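Filed under: Datasets > Text > Secondhand & Resale

# Plimlow Listings — resale clothing descriptions

README, still rough. Last real edit October, Sofia Henriques.

## What it is

4000 short listings for used clothes, typed by sellers on the Plimlow board. Title, body text, size as the seller wrote it, asking price. One listing per row. Text only, no seller names.

Sweaters and knits are the biggest group, then coats. Shoes left out, they have their own sheet (see Dinden, end of page).

## Files

- `listings.csv` — everything
- `knits.csv` — 683 rows, knitwear only, hand checked
- `odd_sizes.csv` — 469 rows where the size field made no sense ("fits my cousin", "M but not really")
- `colors.txt` — color words merged into 14 groups

## Columns

`id`, `title`, `body`, `size_raw`, `size_clean`, `color_raw`, `color_group`, `price`, `condition`

`size_clean` is blank if we couldn't decide. Don't fill it with the average, Josphat tried that and the coats went wierd.

## Color groups

Dark greens are a pain. Sellers write olive, army, forest, "black-ish green", moss, sometimes just black. All of it goes in `green_dark` unless the body text says plain black twice or more. Oduor Mushi wanted a seperate olive group. Maybe next version.

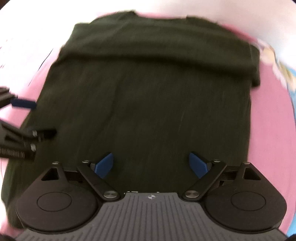
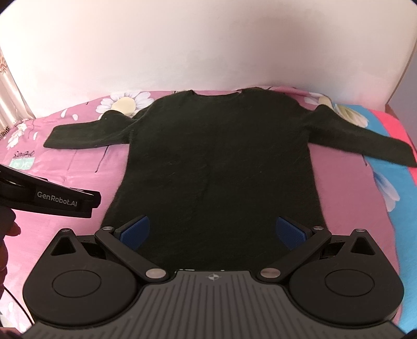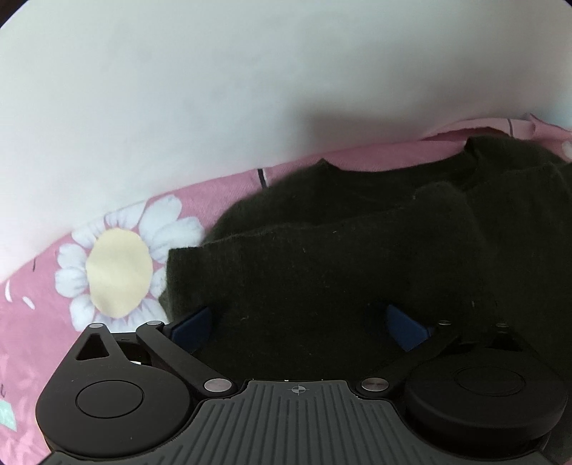
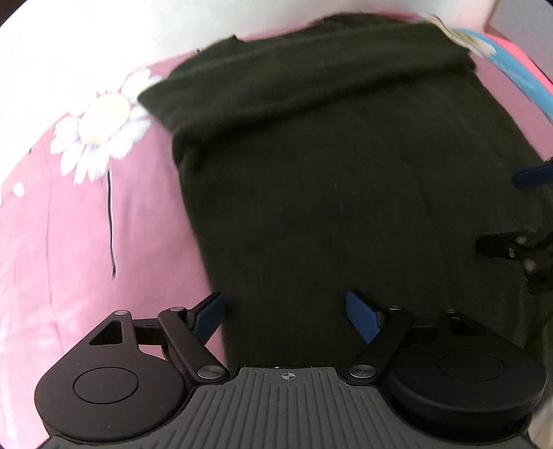 Dark green knitwear on a pink flowered bedspread.

## Condition

Four values: new, good, worn, repair. Taken from the seller's own words. "Good for its age" = worn. "Small hole, easy fix" = repair, even when they swear it's tiny. Pilling alone doesn't count as repair.

Atieno Shemweta labeled the first half, Faustine Picard the second. They disagreed mostly on worn vs good. Where they did, we kept worn.

## Known problems

- Prices in the oldest rows have no currency. Left as is.
- Same item reposted under a new title. Caught the exact copies, not the reworded ones.
- "Jumper" means a dress in some listings and a sweater in others. Check the body text.
- Line breaks inside `body`. Use a proper CSV reader, don't split on newlines.
- Kids' sizes mixed in with adult ones, fix is on the list

## Use

Fine for class work, search tests, spelling stuff. Not great for price prediction — asking prices only, no idea what anything sold for. Please don't try to trace sellers.

Credit "Plimlow Listings" and link back. Corrections to Sofia, put the row id in the subject line or it gets lost.

Related datasets

- Dinden Shoe Sizes
- Orklow Fabric Care Labels
- Mwaipopo Market Price Notes
- Plimlow Listings, old version (unsupported)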